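**Table Clearers and Tray People, Pfister Hall canteen (part-time, several openings)**

Somewhere between the first coffee of the morning and the last one of the afternoon, a cup gets left on a table. Then its saucer turns up two tables over, the spoon goes into a potted plant, and the tray is used as a laptop stand by a man who will be very hurt when you ask for it back. We are hiring people to deal with this.

Plurkent runs the canteen and coffee bar on the ground floor of Pfister Hall, in the Ilelmont office park. We seat 300 at lunch. We own 650 trays, or we did in December, when we last lined them all up, and we wash 2,916 pieces of tableware on a full day, a figure the dishwasher prints on a little slip whether we want it or not. The food is good. The tables are another matter, and they are the whole of this job.

## What you'd be doing

You take a section of the room and keep it fit to sit in. Cups, saucers and spoons go on a tray, the tray goes to the hatch, and the table gets wiped, including the wooden edge, where the sugar likes to live. Chairs go back under. Then you turn around and the first table has been used again.

You'd also:

- lay out cups for meetings in the side room, which always has four more people in it than the booking says
- restock trays at the head of the line before anyone has to ask
- sort spoons from forks at the end of the shift (bring a podcast)
- report chips and cracks, and pull the piece from use the same minute
- carry the lost property box to the front desk, and try not to form opinions about its contents

There is no cooking and no cash register. If somebody complains to you about the soup, nod and point at the kitchen.

## How we like a tray loaded

Every canteen has its own religion on this and you will be expected to convert to ours. Start with an empty tray on the table, flat, never balanced on a chair back. Heavy things go in the middle. A cup travels on its saucer with the spoon inside it or lying alongside, handle inward. Cups are never stacked more than two high, however strong you feel. Paper goes on last, tucked under something, or it will be on the floor by the third table.

We had a man who could carry a full tray in each hand. It was beautiful to watch, and he's the reason for the rule that you carry one.

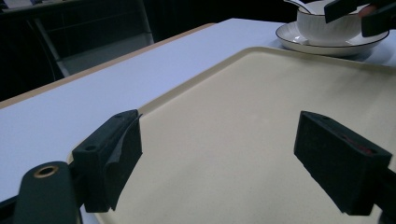

*Cream tray, white table, and a cup and saucer with its spoon.*

The trays are the cream ones. They show every coffee ring, and we've been told more than once that a dark brown tray would save us trouble. It would also hide the trouble, and then you'd be eating your lunch off it. They get wiped between uses and go through the machine at closing. Please don't use the green scrubbers on them. There's a drawer of soft cloths by the hatch with a label on it, and the label has been ignored by better people than you.

## Hours and pay

Shifts run from 10:30 in the morning to 3:00 in the afternoon, or from noon to 5:30. Most people work four shifts a week. We post the schedule two weeks ahead and we stick to it. Swaps are fine as long as both parties write it on the sheet. A swap agreed to in the parking lot does not exist.

Pay is hourly and the rate is on the application form, in the box at the top, where you can see it before you fill in anything else. You get a paid half hour and a hot meal every shift, and you may have seconds. Aprons are provided. Shoes are not, and we'd like them closed at the toe and quiet on tile.

## Who does well here

People who can't walk past a crooked chair. If you've ever straightened the menus in a restaurant where you were a customer, we'd like to hear from you, and your friends would probably like you to have somewhere to put it.

You don't need experience. You do need to be able to stand and walk for most of a shift and lift a loaded tray from table height. If you can do the job with some adjustment, tell us what the adjustment is and we'll talk about it. Two of our current crew sit down for the spoon sorting, and the spoons have not objected.

You should be able to be pleasant to someone who is plainly finished, has been finished for forty minutes, and has one hand resting on an empty cup. The phrase we use is "Can I take that for you?" The phrase we don't use is "Are you still working on that?" It's coffee. It isn't work.

Some English is useful for the labels. Past that, the crew manages between them in several languages and a good deal of pointing.

## The tryout

Instead of a long interview we ask you in for one paid hour. You'll get a tray, a cloth and a row of tables at the tail end of lunch. One of us will show you the route to the hatch, then leave you to it. Nobody stands over you with a clipboard. Afterward we sit down with a coffee, ask what you thought, and watch in silence to see what you do with your cup.

Bring a photo ID and wear something you don't mind getting soup on. If you need a different time of day for the tryout, say so on the form. Late afternoon is possible, though the room is calmer then and you may get a false idea of us.

## How to apply

Forms are at the Pfister Hall front desk and at the coffee bar, next to the lids. Fill one in, fold it once and drop it in the Plurkent mailbox by the tray return. Please don't leave it on a table. It will be cleared.

The application wants your name, a phone number, the shifts you could work and a line or two about any job you've had where things needed putting back where they belonged. Raising children counts. So does a library.

We call everyone who applies, usually in the late afternoon once the room has emptied. If you use the Eltutex shuttle, it stops at Gate 27 and the canteen entrance is straight across from it. Go in past the bicycle racks and follow the smell of toast.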